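Jirkbridge Robotics Club – Two-Arm Bench Guide
Section 3: Set-up, homing and first pick 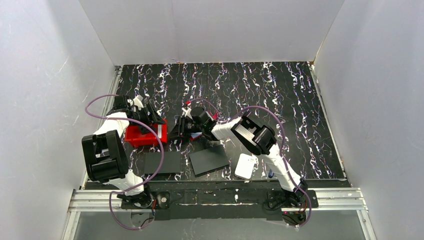
Viktória Dobos wrote back on the draft of this section that the cable check has to come before power, full stop, and that she'd skip the rest of the page before she'd skip that one. So it's step 1 now. Old printouts have it at step 6 – bin them.

Read all of section 3 before your first session. Section 2 (network, accounts) should be done already. If your login doesn't work go back, don't borrow someone else's.

3.1 Before power

1. Cables. Follow each purple cable by hand from wrist to base. Needs a loose loop at the wrist and another at the base. No twists, no tight bends.
2. Move each arm through its reach by hand, power off. Slow. Watch the loop the whole way. If it goes tight anywhere, stop and re-route.
3. Check the gripper fingers. Both screws in each finger, snug. Don't crank them, the threads are soft.
4. Red bin goes on the left half of the table. Everything for the sorting task starts from there.
5. Loose tools off the tabletop. Hex keys too. Especialy hex keys.
6. Find the stop button. Put your hand on it. Now you know where it is.

CAUTION: The elbows pinch. Big black housings, small gap when they fold. Keep fingers out of there even with the power off, the arms can drop when you let go.

Note: table rails are part of the calibration. Don't lean on them, don't clamp things to them.

3.2 Power and homing

1. One person at the laptop, one at the stop button. No solo sessions. Kai Diekmann has the sign-in sheet.
2. Left arm on first. Wait for the ready line in the terminal.
3. Right arm on. Wait again.
4. Run the homing script. Left homes, then right. Never both at once, they share the middle of the table and will hit each other.
5. Check the joint readout against the card taped in the binder. Off by more than 3 degrees on any joint = power down and home again.
6. Still off after the second try? Stop. Write it in the log, get Till Bauerfeind.

Note: homing is noisy. Humming is fine. Clicking is not – hit stop.

3.3 First pick

1. Load the task file, skaslow_sort. Speed at 23 percent. Leave it there until you're signed off.
2. Put one practice part in the bin. One. Flat side down, not against the wall of the bin.
3. Left gripper goes above the bin, open. Jog it down in small steps until the fingers straddle the part.
4. Close. Wait for the grip signal before you lift.
5. Lift straight up, clear the rim, then move sideways. Diagonal lifts catch the rim and drag the whole bin.
6. Bring the right arm in for the handoff. Come in from the side, fingers open. Right closes first, THEN left opens.
7. Set down, back the right arm off, both arms to rest.

CAUTION: never have both arms over the bin under power unless you're running the handoff. The software won't catch it. It checks joint limits, it does not check arm against arm.

3.4 If something goes wrong

Error 115 – gripper lost signal. Nearly always the wrist plug. Power down, reseat, home again.

Error 789 – arm went past a soft limit. Don't keep jogging. Power down, support the arm with one hand, move it back by hand, start from 3.2.

Part slips – close slower. If it still slips, wipe the finger pads. Dry cloth only, no alcohol, it eats the rubber.

Arm sags at rest – log it and leave it off. Not a student repair.

Laptop freezes mid-move – stop button first, laptop second.

3.5 Shut down

1. Both arms to rest position.
2. Power off right, then left. Hand under the elbow as you do it.
3. Parts back in the drawer marked Dotex.
4. Save your run log with your intials and the task name.
5. Sign out on the sheet.

Sign-off for full speed is with Gudrun Lammers. You need three clean handoffs in a row with her at the bench.

Last changed Wednesday, January 31, 2024. Section 4 (recording runs) still to come, use the September handout till then.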